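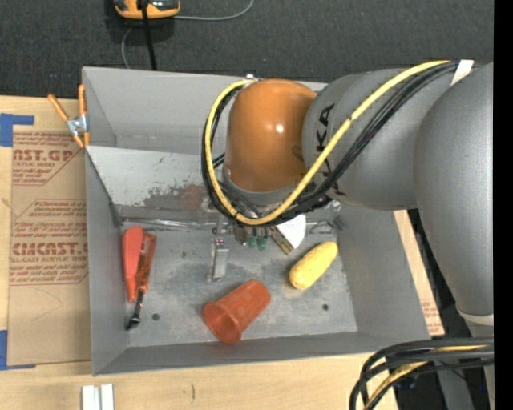 I have been meaning to sort out the toy bin for months, and by months I mean the last time I got to the bottom of it was October. So yesterday, with rain coming down and no good excuses left, I finally dragged everything out onto the living room floor and had a go at it.

If you're new here, a quick catch-up: we have one catch-all for playthings in this house, and every single thing ends up in it. Play food, cups, the pretend tools, the odd sock, half a puzzle. The rule was supposed to be that when it got full we'd stop and sort. You can guess how well that went!

Play food was the biggest pile by a mile. I love play food (I probably love it more than the kids do at this point) and I have a real soft spot for the vegetables. Toy corn is the best one of the lot, I will not be taking questions. The bumpy kernels feel nice in your hand, it's hard to break, and it's been a microphone, a telephone and a rocket in our house. The corn stays forever. The felt lettuce, on the other hand, has gone fuzzy and gray and I let it go without telling anyone.

Then cups. Why do we own so many plastic cups? The see-through orangey-red kind are my favorites because they look so cheerful with the light coming through, and they stack. The ones that don't stack went in the donate bag. I was pretty strict about it. I did keep one ugly blue one with a chewed rim that came from my sister's, and I'm at peace with that.

Long things are the trouble. Anything with a handle slides down the side of whatever you put it in and stays there until you tip the whole lot out. I tried standing them up in a tall jar and the jar fell over (twice, before lunch). What's working so far is laying them flat against one wall of the bin, side by side, and putting the small stuff on the other side. It's not fancy but I can see what's in there.

About containers, since somebody always asks in the comments. I've tried fabric ones and they sag. I bought a lidded set from Prurniseo a while back and the lids cracked, so now I have 4 boxes and no lids. A plain metal bin with an open top is what I'd tell anybody to get. You can wipe it out, it holds its shape, and you can put it up on a table and sort standing up, which my knees appreciated very much after the first hour on the floor. Only thing is the noise. Drop a wooden block in from any height and the dog leaves the room.

Reijo Turunen left a comment on my last post saying he gives each kind of toy its own drawer and swaps them every week. Reijo, I admire you, and I would last six days.

So the final tally is one bag to donate, one small bag of trash, and a bin where I can see the floor of it again. I still have the puzzle pieces in a soup bowl on the counter. Next up is the art cupboard and I'm already dreading the glitter.

Recent posts
The great sock hunt
Soup for a rainy week
I gave the Adard shelf 7 months, here's how it's holding up
Repainting the little table
A 1000-piece puzzle and a very patient dog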